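Poste de démonstration « rayon snacks », cellule Livik
Checklist avant séance de téléopération, avec mes commentaires

Je garde le même ordre à chaque fois, sinon j'en oublie (et c'est toujours l'arrêt d'urgence qui saute, allez savoir pourquoi).

1. Arrêt d'urgence : OK
Testé bras à l'arrêt, puis en mouvement lent. Le bouton côté opérateur répond bien, celui du pupitre est un peu dur, je l'ai signalé à Vistulel en janvier et j'attends toujours la pièce !

2. Doigts de la pince et vis : OK
Un tour de clé sur les vis à la base des doigts, à la main, sans forcer. Pas de jeu. Si ça bouge, on ne démarre pas, même pour « juste une petite démo ».

3. Plan de travail : OK
Plateau crème à gauche, présentoir transparent en biais à droite, panier en osier devant. Le milieu de la table reste dégagé, c'est par là qu'on passe. 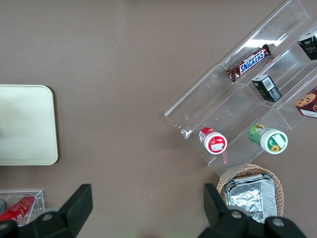 4. Limites de vitesse et d'effort : OK avec réserve
Vitesse plafonnée à 400 mm/s en guidage manuel. J'aimerais descendre encore pour les débutants : quand on prend le bras pour la première fois on tire toujours trop fort, moi la première. Effort de serrage réglé à 6 N pour les barres chocolatées. Pour les boîtes, à revoir avec l'équipe de Cedham.

5. Liaison avec le poste de commande : OK
Latence mesurée à 44 ms, très confortable. Je refais la mesure après chaque mise à jour du logiciel Manurung, parce que la dernière fois on a eu une jolie surprise et une demi-matinée perdue.

6. Reflets et visibilité : À SURVEILLER
Le plafonnier tape sur l'acrylique et ça fait des traits blancs sur les bords du présentoir. À l'écran, on se trompe facilement sur la position d'une cloison. Consigne pour l'opérateur : approche lente, et on s'arrête au-dessus du compartiment avant de descendre.
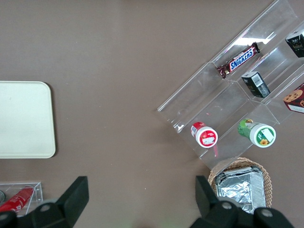

7. Barquette alu : À SURVEILLER
Elle se froisse dès qu'on la pince de travers. On la laisse dans son panier pendant les premiers essais, et on vérifie les bords avant d'y mettre les doigts (les nôtres, hein, ça coupe).

8. Zone autour du bras : OK
Personne dans le rayon d'action en commande à distance. En guidage manuel, une seule personne au bras et une autre près de l'arrêt d'urgence. Cheveux attachés, pas de badge qui pend.

9. Enregistrement : OK
Compteur à 1 224 démonstrations au départ. Les essais ratés, on les garde et on les étiquette, merci de ne plus les effacer !

Bilan : séance autorisée. Reste à faire : remplacer le bouton du pupitre et décaler le plafonnier.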